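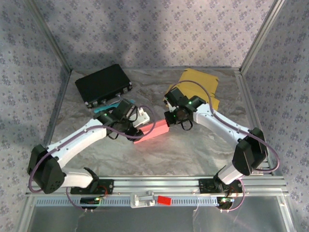
Ravent two-arm kit: worth the 700?

Forum > Bench Automation > Kits and Reviews

gantrygoat
Prastix has the Ravent pair on sale until the end of April. $587 for the two arms and the rail, $700 if you add what they call the Packing Bundle, meaning wrist cameras, a power supply and a download link. I've had the Packing Bundle on my bench for long enough to have opinions, and I keep getting messages asking for them, so I'm putting them in one place.

Assembly took me a weekend. The manual was written by someone who already had one built. Step 14 tells you to route the cables "as normal." Mine are purple and looped outside the links, which is as normal as I could manage. Leave slack at the elbows and more than you think at the wrists.

The arms themselves are fine. They hold position and run quietly enough that I can hear the power supply instead. What I bought them for was boxes: opening small mailers, putting a thing in, closing the lid. That's the job on the sales page, so that's the job I've been grading.
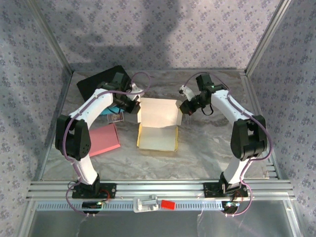 Open box in the middle, an arm on either side, lid up.

Lids are the good part. Two arms on one lid is where the second arm earns its money. Tucking the side flaps is where I start making coffee. I give it a B for lids, a D for flaps and an incomplete for the manual.

torque_and_cheese
Thanks for this. Does the rail come drilled? The Kourkoulas rail didn't, and I'm still finding chips in my socks.

gantrygoat
Slotted extrusion, no drilling. You slide the bases where you want them and tighten. Then you find out you wanted them somewhere else.

slowmill
I'll be the grump. 700 dollars to close a mailer badly is a lot of dollars. A single Carnodley is $387 and with a decent fixture holding the box you don't need the other arm at all. Two arms means two calibrations and two sets of things to bump into each other.

gantrygoat
I had a Carnodley. Good arm! But a fixture is one box size, and I sell things in whatever box I have left.

slowmill
So buy one box size. I just saved you $313.

dwight.hiebert
Doing the subtraction for people is very kind, slowmill, but add the fixture. I made four of them before I gave up and went to two arms. My drawer of fixtures is available to anyone who'll pay the postage.

torque_and_cheese
How are they on long stuff? I'd want them passing parts from one side to the other, and every demo video I've seen cuts away right at the handoff. Suspicious.

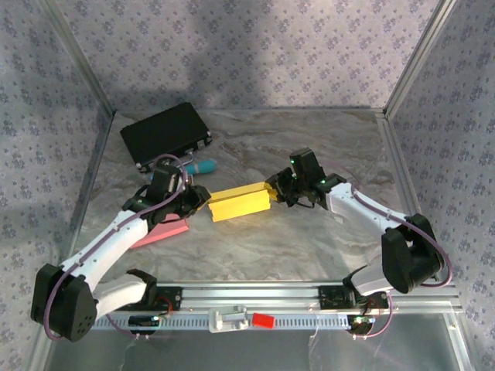
Page 2 of 3

gantrygoat
There you go, yellow block, one gripper from each end. Handoffs are better than flaps. Keep the approach speed low and have the receiving side close before the giving side opens. The stock routine opens too early in my view, and there's a delay setting buried under Motion > Advanced > Other. (Other!) I moved mine up and stopped picking blocks off the floor.

slowmill
Fine, the handoff is decent. I'd still want to see it do that with something floppy.

fifthaxis
Same here. Rigid blocks are the easy end of it. My Ravents will pass blocks back and forth until dinner and then lose an argument with a padded envelope.

torque_and_cheese
Are the wrist cameras worth the upgrade, or can I use the fixed one I already own?

gantrygoat
Depends on whether you care about creases. A fixed camera is great for knowing where everybody is. For telling a crease from a slot on a flat blank I want to be close, and the wrist view gets me close. You do lose the corners to your own fingers. This one is from the wrist, over an unfolded blank:

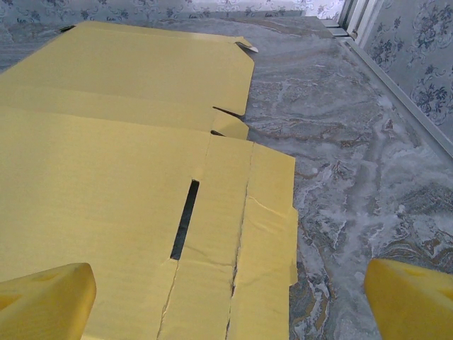
Anselmo Montoya wrote:
I'd skip the bundle and buy the cameras separately. The power supply in it is the same one that ships with the cheaper set, and the download is three sample routines, one of which waves. I asked Prastix support on a Tuesday what else was in there and got a link to the sales page.

gantrygoat
Mine didn't wave. Now I feel cheated.

dwight.hiebert
It's in the "greetings" folder. Clear the table first.

slowmill
I'm keeping my Carnodley. But if someone is selling a used Ravent pair without the bundle, purely as a matter of curiosity, my messages are open.

torque_and_cheese
Ordered the $587 set. Dwight, how big are the fixtures?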